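Leave the clamps on
Sumeya Endale
27 May 2024
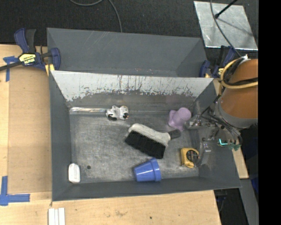
Most of the faults logged against a bin-picking cell are bin faults. The arm is blamed first, then the gripper, then the software, and the position of the bin is checked last. I have maintained the Truna cell for two years and I now check it first. Our bins are held to the table with ordinary bar clamps in blue and black, one an IRWIN, and blue tape on the tabletop marks reference positions. Visitors tend to ask when the proper fixture is coming. My view is that it should not come at all.

The case for a machined fixture was put to us in February by Ming-te Chow, who costed a bolted plate with dowel pins. It would locate the bin better than a clamp does. It would also fix the bin in one place, and we move ours whenever the object set changes. A clamp takes seconds to release. A doweled plate needs a new hole pattern each time, or a table full of holes.

The usual objection is drift. Fingers push on the walls during a failed grasp, and a clamped bin can creep. I measured this. Over 817 grasps the front corner moved less than the width of a tape edge, and the one larger shift followed a clamp that had been left half tightened. The remedy was to add a hand check to the start of each shift. It takes around 15 seconds.

I would say the same of the bins themselves. The paint on the rear wall of the front one is chipped and streaked with rust, and the floor is scratched all over. Ilona Nyitrai wants it replaced. I would keep it until a wall bends or a burr appears. A worn surface scatters light unevenly, and a picking routine that copes only with clean metal will fail at the first site it is sent to.

Where I would spend money is on the cables. Two of our last three stoppages were connector faults at the wrist, and neither showed up in a visual check. A spare harness on the shelf would have saved us most of 24 hours.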